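Folding robots at Getham: your questions

I run the folding room at our Pledbridge laundry, and I get asked the same things every week – so I typed up my answers!

Is the robot taking my job?
No. We had 18 people in the folding room in September and we have 18 now. What's different is who does what (and whose wrists hurt at night, mine included).

So what does it do all day?
Blankets and throws, mostly. It gets hold of a bit of fabric, lifts, and passes it along to the folding table. The fluffy ones are the hardest, and we're still fiddling with the grip settings for those.

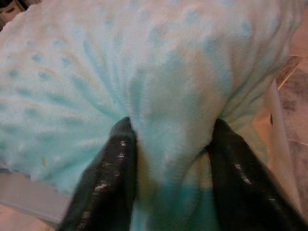 Two black fingers and a pinch of dotted minky blanket.

Do I have to learn programming?
Nope! Training is 2 shifts with me. You learn the start-up, the stop button and how to clear a snag. If you can work the old Gaseck press, you'll be fine.

Will my pay change?
Your base rate stays put. Anyone who signs up as a robot lead gets a bit extra per shift – ask me for the sheet.

What if I don't like working next to it?
Tell me. Sorting and packing always need hands, and I've moved people over before.

Who do I call when it stops?
Me first, extension 481. After hours, call the Fuchs service desk.

Updated January 31, 2020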